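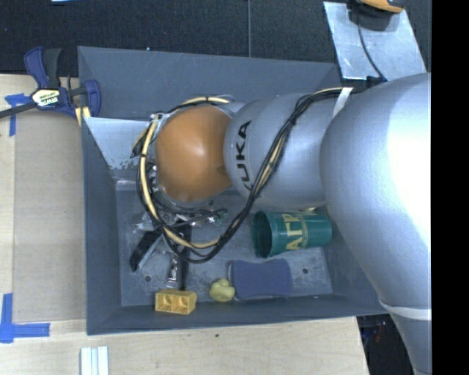
Deneck deep bin in dark gray, on a wooden tabletop.

Deneck Deep Bin, Dark Gray
Sold by Wondura

A rectangular open bin with high walls, for sorting tables, packing benches and store rooms. It holds mixed small goods such as cups, bottles, boxes and loose parts, and the walls are tall enough that round items stay put when they tip over and roll.

The bin has no lid and no inner dividers. If you need to keep items apart, order the Lynch insert set, sold in packs of 2. The inserts drop in from above and lift out for cleaning.

Details
Color: dark gray
Shape: rectangular, open top
Pack size: 12 bins
Full pallet: 80 bins
Item code: Wisstead 500

Care
Wipe with a damp cloth and mild soap. Do not use scouring pads, which leave marks on the walls. Let the bin dry before stacking it with others.

Ordering
Single bins ship from our own stock. Full pallets are made to order and need a signed delivery note. Damaged bins can be returned in their original carton with the packing slip.

For bulk prices, write to Femke Leemans in sales. Questions about inserts and spare parts go to Noreen Madigan.

Customer note
"We use them at the returns bench. Everything goes in one bin and gets sorted from there. Easy to wipe down." Treasa Scanlon

Page updated 5/26/19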